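4.2 The afterlife of the parts tray

Our interviews at the three Lurnbridge repair benches began with soldering irons and ended, almost without exception, with trays. Participants who could spare a sentence or two for their tools would talk at length about where a half-finished job is put when the kettle boils. Adebisi and Grgić (2018) call this "parking", and treat it as a gap between two pieces of real work. Our own notes suggest that a good share of the real work is parking. Of the 383 interruptions logged at the Senley bench, more than 2000 minutes' worth ended with someone looking for a thing they had put somewhere sensible.

The official answer to this is the labelled drawer. Senley has a handsome set, bought from Stilard, and the labels are a pleasure to read. What the drawers hold is another matter, and we were asked by one participant not to open the one marked "Misc. (sorted)".
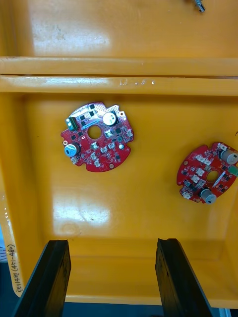 Figure 7. Divided tray with two round boards in the main compartment.

Sorting by compartment is taught to newcomers in their first week and dropped, on the evidence of our field diary, in their second. The divided tray survives this collapse better than the drawer does, chiefly by asking so little. Its rules are understood without being written down: boards go in the large part, and anything small enough to roll under a bench goes over the ridge. In Figure 7 the two red boards lie flat in the main compartment and a small metallic part has the other side of the divider to itself. Ogura, who has kept a bench for longer than the rest of us have kept diaries, regards this as the whole of the method and was puzzled that we wanted a section on it.

Wear is a poor guide to use, though participants read it with great confidence. A scratched floor was offered to us as proof that a tray was popular, and also, by Vukadinović, as proof that people throw things into it. We did not settle the question. Trays do migrate between benches, and the Jaber bench ended the study with 2 more than it had at the start, a result its members put down to good housekeeping. The borrowing rules that were meant to prevent this are taken up in Section 4.3.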